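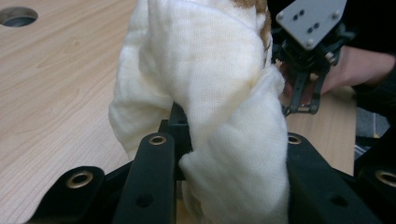
# How to Care for Shared Worktables

Katsaros Community Workshops, Facilities Guide 6

This guide sets out the standard procedure for cleaning, refreshing, and protecting the worktables at the Nedoner and Skastach sites. It applies to every member who books a table for more than one session. Members using the metal benches at Nedoner should follow the separate guide for those benches.

## Before You Begin

Check the label on the underside of the table. A green label means the top has an oil finish. A yellow label means it has a clear film finish, such as varnish or lacquer. The two are treated differently, and using the wrong product can leave a sticky layer that takes days to remove. If the label is missing, stop and report the table number to the front desk at extension 475.

You will need:

- two clean cotton cloths, one for washing and one for drying
- a bowl of lukewarm water
- mild dish soap
- a plastic scraper
- fine sanding pads (oil finish only)
- Claker table oil (oil finish only)

Supplies are kept in cabinet 13 at both sites. Return anything you do not use, and write down the items that are running low.

## Routine Cleaning

1. Clear the table completely, including clamps and cutting mats.
2. Brush off dust and crumbs. Do not blow them onto the next table.
3. Lift dried glue with the plastic scraper, holding it nearly flat. Metal blades are not permitted.
4. Add a few drops of soap to the water, wet the first cloth, and wring it out well.
5. Wipe the surface in long strokes, following the direction of the grain.
6. Wipe again with clean water.
7. Dry the table at once with the second cloth, including the edges.

Standing water is the most common cause of damage. It enters at the joints and raises the fibers — the surface then feels rough even after it has dried.

## Reading the Grain 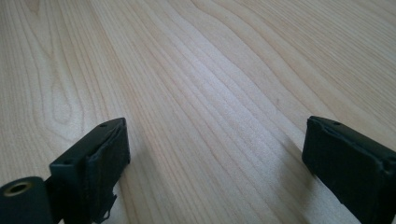 Grain direction matters whenever a surface is wiped, sanded, or oiled. Straight grain is simple to follow, but many tabletops do not have it. Stand at one end with the light in front of you and look along the surface before you start. Where the lines bend into arches or close into a long oval, as they do on this pale top, do not try to trace each curve. Choose the direction in which most of the lines run and keep to it from one side of the table to the other. Turning the cloth or pad to follow every ring leaves short marks that show up later under low light.

## Removing Stains

Treat a stain as soon as it is noticed. Start with the mildest method and move to the next only if the mark remains.

**Water rings.** Leave the table to dry overnight. Many pale rings fade without treatment. If the ring is still present on an oil finish, rub lightly along the grain with a fine pad and apply a small amount of oil. On a film finish, report it.

**Ink and marker.** Dab with a damp, soapy cloth. Do not scrub. Alcohol must not be used on a film finish, as it can dissolve the coating.

**Wax.** Allow it to harden, then lift it with the plastic scraper. Wash the area with warm soapy water.

**Paint.** Water-based paint can usually be wiped away while wet. Once dry, it should be left for staff.

## Applying Oil

Oil is applied only to tables with a green label, and only when the surface looks dull or no longer sheds water. Place a drop of water on the top. If it soaks in within a minute, the table is ready for a fresh coat.

1. Clean the table as described above and leave it to dry overnight.
2. Sand lightly along the grain and remove all dust.
3. Pour a small amount of oil onto a folded cloth, not directly onto the wood.
4. Spread a thin, even coat.
5. Wait fifteen minutes, then wipe off everything that has not soaked in.
6. Place a "Do Not Use" card on the table and leave it until the next day.

**Safety notice.** Cloths soaked in oil can heat up and catch fire without a flame. Never fold them or place them in a trash can. Lay them flat outdoors to dry, or put them in the lidded metal container beside the exit.

## Recording the Work

Enter the table number, the date, and the treatment used in the care log. Quote form 2743 when reporting damage that you could not repair. Tables reported on this form are taken out of booking until they have been inspected, and members with a reservation are moved to another table at the same site.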